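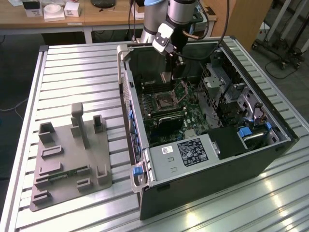

Reporter wrote: Still dropping. Swapped the patch cable like you asked and moved to the other port on the Deresgate switch. Copied the big archive folder at 9:40 this morning and it died at 93 percent, same message as before, "The specified network name is no longer available." Small files go through fine.

Support wrote: Thanks. Please leave the new cable in so we only change one thing at a time. Two questions. Does the drop happen on every machine that writes to the share, or only on the one you opened the ticket from? And is the Dhanial backup job running while you copy?

Reporter wrote: Both desktops in the front office do it. The laptop on wireless doesn't, but it is so much slower that I gave up after half an hour, so I can't say for sure. Backup is set for 2 in the morning. I never touched that schedule.

Status changed: Waiting on customer – Open
Category changed: Workstation hardware – Network storage

Support wrote: Two desktops failing the same way makes a bad network card in one of them unlikely, so I've moved this out of the hardware category. Log in to the Nindomex box, go to System, then Logs, and export everything from the last day. Attach the export here. Please don't reboot it first, the log buffer is cleared on restart.

Reporter wrote: Attached. I did reboot it last night, before I saw your note, so it only goes back to then. It should cover this morning's copy.

Support wrote: It does. The lines that matter:

09:51 smb: client session closed, reason: timeout
09:51 volume1: write cache flush started
09:52 volume1: write cache flush complete
09:52 smb: client session opened

The share isn't going away. The box stops answering while it empties its write cache to disk, the desktop waits, and then the desktop gives up. Small files never fill the cache, so they never trigger it.

How full is volume1?

Reporter wrote: 95 percent. It has been like that since March. Is that a problem? It says healthy in green.

Support wrote: The green light refers to the disks. It doesn't say anything about free space. On this model writes slow down a lot once a volume goes above 90, and a long flush is what I'd expect to see. Please check whether snapshots are turned on, under Storage, then Protection. I'd like the number of snapshots kept and the total space they use.

Reporter wrote: Snapshots are on. It lists 250 of them. Space used is shown as "calculating" and has been for ten minutes.

Support wrote: 250 is the maximum for that volume, so it has been keeping every one it could. Please do the following, in this order:

1. Set the snapshot schedule to daily. It is hourly now.
2. Set retention to 14.
3. Save, and let the box remove the old ones by itself. Don't delete them by hand from the list – the page can hang with that many selected.
4. Leave it alone overnight. Skip the Dhanial job for one night if you can accept that.

Before step 2, make sure there is nothing in the old snapshots you still need. Once they are removed we can't get them back.

Reporter wrote: Checked with accounts, they don't need anything older than last week. Steps done at 4:15 pm. I left the backup on, I didn't want to go a night without it.

Support wrote: That's fine. The cleanup will take longer but it will finish.

Reporter wrote: Volume shows 61 percent now. Copied the archive folder to the share, all of it, no error. Tried again from the second desktop and that worked too. The speed is up and down a bit but it doesn't stop.

Support wrote: Good. Some variation is normal while the box finishes its background work. I'd also set a space warning at 80 percent, under Notifications. Yours is set to off. The Ukberg mail relay you have configured there still uses the old port, so change it to 587 or the warning won't reach you.

Reporter wrote: Done, test mail came through. Do I put the old patch cable back?

Support wrote: No need, either one will do.

Resolution: Volume near capacity because of hourly snapshots kept to the limit. Long cache flushes caused client timeouts. Snapshot schedule and retention reduced, space warning enabled, relay port corrected.

Status changed: Open – Resolved

Related tickets
Nindomex share shows read-only after power loss
Snapshot space stuck on "calculating"
Dhanial job finishes with warnings, no files listed
Deresgate switch: port light amber after cable swap
Ukberg relay refuses login on port 25
Mapped drive missing after password change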